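La cocina de Ollby ya tiene sus rayas azules

Llevaba toda la semana queriendo contaros esto y por fin saco un rato, a las siete de la tarde y con el abrigo todavía puesto. La cocina compartida de Ollby, la del bajo que da al patio, ha vuelto a abrir este enero después de las obras, y lo primero que ve cualquiera que entra es que la mesa grande está marcada con cinta. Cinta de carrocero azul oscura, pegada a mano, de lado a lado.

La idea es de Jarmila Bartoš, que lleva los talleres de cocina desde el otoño. En cada turno se juntan hasta 20 personas y la mesa es la que es, así que entre cazuelas, tablas y codos aquello acababa siempre en una especie de mudanza. Jarmila probó primero con manteles individuales (se resbalaban), luego con cartelitos (acababan dentro de la masa) y al final se plantó una mañana con un rollo de cinta y se puso a trazar líneas a ojo. Ahora la superficie queda repartida en 6 puestos, y cada pareja o trío trabaja en el suyo.

Me pasé por allí antes del taller de la tarde, cuando aún se estaban sacando los cacharros, y le pregunté a Jarmila si no le daba rabia que las líneas no fueran rectas. Se echó a reír y me dijo que quien quiera una escuadra, que la traiga.
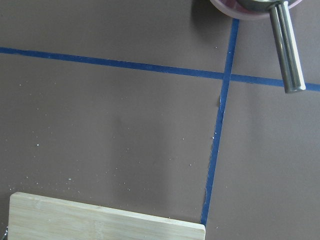 El cruce de dos de las cintas, con el mango de una de las ollas o sartenes del taller.

Las normas son pocas y las tenéis en la puerta. El mango se deja hacia dentro de la mesa, nunca asomando al pasillo. La tabla se queda en tu lado. Y lo que no se esté usando vuelve a la estantería, que para eso la han puesto nueva - la anterior, la que cojeaba, se la llevó Vlastimil Murín para su garaje, y que le aproveche.

No todo el mundo está encantado, claro. Annelore Fuchs, que viene al grupo de los guisos desde hace años, me dijo que ella cocina «a lo ancho» y que su trozo se le queda corto en cuanto saca la harina. También hay quien se queja de que la cinta se levanta al pasar la bayeta, y algo de razón hay: se ven puntitos claros donde el borde se ha despegado o roto. Jarmila dice que la repasará cada mes y que, si el reparto funciona, en primavera pedirán presupuesto para unas líneas pintadas. A mí me da que se quedan con la cinta, porque el rollo vale poquísimo y así pueden cambiar los puestos cuando el grupo es pequeño.

¡Y lo que se nota! Estuve en la primera media hora del taller (tocaba sofrito, cómo olía el patio entero) y no oí ni una sola vez lo de «perdona, ¿esto es tuyo?», que antes era la banda sonora de la casa. Eso sí, la cebolla de mis vecinos de mesa cruzó la frontera varias veces. No pienso denunciar a nadie.

Los talleres siguen todo el invierno, por la tarde, y queda sitio en el de panes y en el de caldos. La plaza cuesta 70 coronas por sesión, ingredientes incluidos, y os apuntáis en la hoja de la entrada o hablando con Jarmila. Traed delantal y un táper, que casi siempre sobra comida.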